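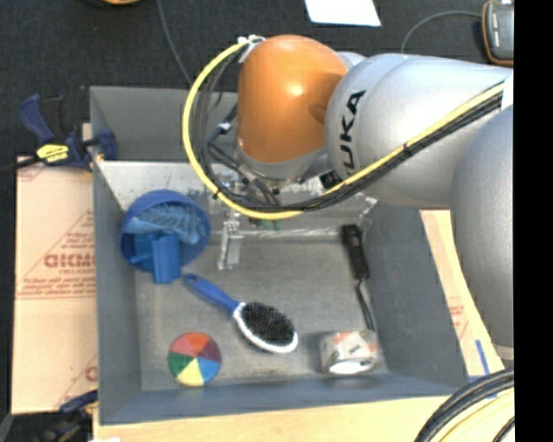 Nasrin Jalali
Homes writer

Most homes have a bin for things that don't live anywhere. Mine sat under the stairs for four years, and by the time I tipped it out last October I could no longer say what was at the bottom.

Shahram Tehrani sorts out cupboards for a living in Balbridge, and he starts with the bin every time. He prefers a grey one with sloping sides, because you can see down to the floor of it and small things don't get stuck in the corners. Scuffs don't bother him. "If it's scratched, it's being used," he says.

His main advice is to put a bowl inside. A round plastic one will do, pushed up against the wall with the open side facing up. A blue bowl in a grey bin is easy to spot, and it gives the small items somewhere to go. Brushes, pegs, sink plugs and spare hooks go in the bowl. Larger things stand on the floor of the bin, and some of that floor should stay bare.

I tried it on a Monday evening. My bin held 49 things, including 2 tin openers and a tap washer still in its packet. It took an hour and a half, most of it spent looking for lids. Eleven things went back in.

Mehrangiz Moradi, who lives two doors down, keeps hers in the kitchen and empties it on the first of the month. She wipes the base with washing-up liquid and warm water. The brown marks near the front of hers have never come off and she has stopped trying.

Shahram asks his customers to leave the bin alone for a fortnight after sorting. Anything that has crept in by then probably needs a shelf. In my case it was batteries, and they now have a drawer in the hall.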